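The equipment manager for the Middale boys and girls basketball programs has a bad back, a label maker and a strong opinion about wire hangers. She has looked after the uniforms for eight seasons, and she agreed to talk about it on the condition that her name stay out of the newsletter. "Put the jerseys in," she said. "Leave me out."

We met at the storage room behind the gym a little after 4 p.m., while practice was going on next door. The room is narrow and has one window that doesn't open. Shelves run down one side. The road uniforms are on the upper ones and the home uniforms are lower down, which she said is the opposite of how she found it.

"The home set goes out more, and I got tired of the step stool," she said.

When she took over in February of her first year, the uniforms were kept in two garbage bags. Some of the jerseys had been put away damp. A few had numbers that were peeling at the corners, and she spent most of that spring sorting out which ones could still be worn. The current sets were ordered from Weltis, a small team-wear shop, and she has kept every packing slip in a binder.

She washes them at home, inside out, in cold water, with no fabric softener. She was firm about the softener. "It leaves something on the cloth and then they don't breathe," she said. "The kids notice before I do." Nothing goes in the dryer. She has a folding rack in her laundry room and another in the hallway, and on a night after a doubleheader it takes roughly 33 hours for everything to be ready to put away, mostly because of the waistbands on the shorts.

Asked why she doesn't hang the jerseys, she pointed at the shoulders of an old practice top that had two small bumps in it. Wire hangers did that, she said, and they never came out. Plastic ones are better but they take up the whole rod, and the room only has the one.

So she folds. Her way is to lay the jersey flat, smooth the body with the side of her hand, and bring one side over the other until it makes a long strip. She stops there and fixes the edges before going any further. The trim around the armholes likes to roll, and if it goes into the pile rolled, it stays rolled.

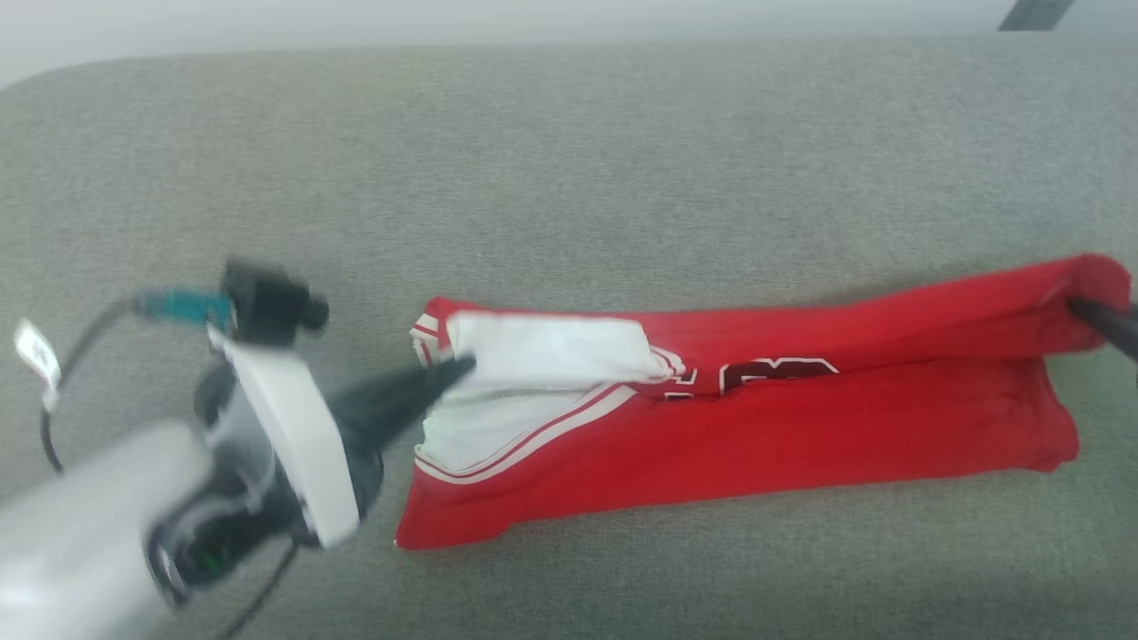 "You want to get it narrow first," she said. "If you start by folding it in half top to bottom, you get a lump at the neck and the stack leans." From the strip she turns the jersey up in even sections, finishing with something that will stand on its edge in a bin. Shorts are done the same way but with the drawstring tucked inside.

She tries to keep creases off the numbers where she can, but on the wider ones it can't be helped. What matters more, she said, is not leaving them folded all summer in the heat. In June she moves the bins to the Woldemariam building, where the district keeps its band uniforms and the air conditioning stays on.

The sign-out sheet is the part of the job she likes least. Players take a uniform home for away games and bring it back the next morning, or are supposed to. Last season two pairs of shorts never came back. One turned up in the lost and found at Tida, the rink across the road — she still doesn't know how.

I asked if she had thought about handing the job to somebody else. She said she had, and that she would want a couple of weeks with them first to go over the washing. The folding she could teach in an afternoon.

Practice let out while we were talking. She put the lid on the bin and went to unlock the side door.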